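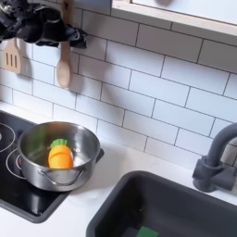 4.2 Utensils stored on the wall beside the cooktop

The storage of cooking utensils was recorded separately from the storage of tableware and pans. Utensils were defined as hand tools used to stir, turn, lift, or serve food during cooking. Knives were excluded and are treated with cutting boards in Section 4.4. A utensil was assigned to the wall class when it hung from a rail, hook, peg, or adhesive fitting on a vertical surface, and when it could be taken down without opening a door or drawer. Tools standing in a jar or crock were assigned to the counter class, even where the jar touched the wall.

The survey covered 49 kitchens in Ternedberg and Vorkdale. Across both towns, 163 utensils met the wall criterion. Wooden tools made up the largest share, and spoons were the most frequent form among them. Slotted wooden spatulas occurred less often and nearly always hung next to at least one spoon. Metal ladles and whisks were more evenly divided between wall and drawer, and no clear preference could be established for them. Plastic turners were usually kept in a drawer, including in homes where every wooden tool was on the wall.

The position of the wall group was taken relative to the cooktop. Three zones were used: behind the cooktop, beside it, and remote. The first zone is the most convenient in terms of reach, since the tool travels a short distance to the pot, but it also places the tool in the path of steam and spatter. Several households reported moving their hooks out of this zone after a period of use. The usual reason was a film of grease on the handles, which the owners found harder to remove from unsealed wood than from steel. The second zone was a common destination for hooks moved in this way.

Orientation was consistent. Spoons and spatulas were hung by the handle with the working end down, and exceptions were confined to tools that had no hole or loop. This has two consequences for cleaning. Water left on the tool after washing runs toward the bowl or blade and collects at the lowest edge, which in older spoons was often darker than the rest. The wall behind the working end is also the part that receives any drips. In tiled kitchens this was regarded as a minor matter and wiped with the rest of the backsplash. In painted kitchens it was sometimes given as grounds for keeping utensils elsewhere.

Textile items were frequently part of the same group. Oven mitts, pot holders, and small towels shared the wall with wooden tools in kitchens of every size, and where hooks were few, the textile was often hung over a utensil or in front of it. The arrangement in Figure 3 is of this kind. A dark textile partly covers the bowl of one spoon, while the second spoon hangs clear of it. We coded such cases as "overlapped" and scored both items as present. A covered tool remains in the wall class, but taking it down may require the textile to be moved first, and the reach scores in Section 4.3 were adjusted accordingly.
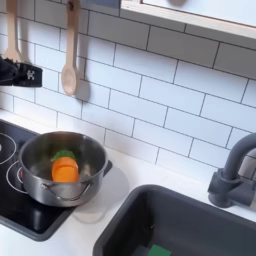 Figure 3. Wooden spoons and a black textile hung against a white tile backsplash, with a stainless steel pot on the cooktop below.

The counter next to the cooktop was recorded in the same visit. A pot left standing on a burner was treated as stored only if the household named the cooktop as its usual place; otherwise it was entered as in use and omitted from the storage totals. This distinction could not be drawn from photographs and depended entirely on the interview. For that reason the pot in Figure 3 is not coded on the basis of the image. The same rule was applied to lids, kettles, and trays.

Shelves and wall units above the counter set an upper limit on the space available for hanging. Where the lower edge of a unit was close to the counter, long-handled spoons could not be hung beneath it, and the wall group shifted sideways toward open tile. Short tools such as measuring spoons and peelers were less affected. In 6 kitchens the utensil group had been split into two parts on either side of a unit, and in 5 of these the wooden tools had stayed together on the cooktop side. The number is too small for a test, and it is given here only as an observation.

Reliability was checked against the Ndung'u protocol, a room-by-room listing procedure adopted for the Inenine project in May. Agreement on object class was high for spoons and ladles. It was lower for flat wooden tools, where the two coding sheets used the terms "spatula," "turner," and "scraper" in different ways. The terms were merged before analysis — any flat-headed tool, slotted or solid, is a spatula in this paper. Material was retained as a separate field and was limited to wood, metal, plastic, and mixed. Species of wood was not recorded.

Two limitations should be noted. Households were told in advance that the kitchen would be visited, and some will have tidied the counter beforehand, although the hooks themselves are unlikely to have been moved. In addition, the wall criterion records where a tool was found at the time of the visit. A spoon in the sink or the dishwasher was entered under its location at that time, and the wall totals are therefore best read as a lower bound on the tools that are normally kept there.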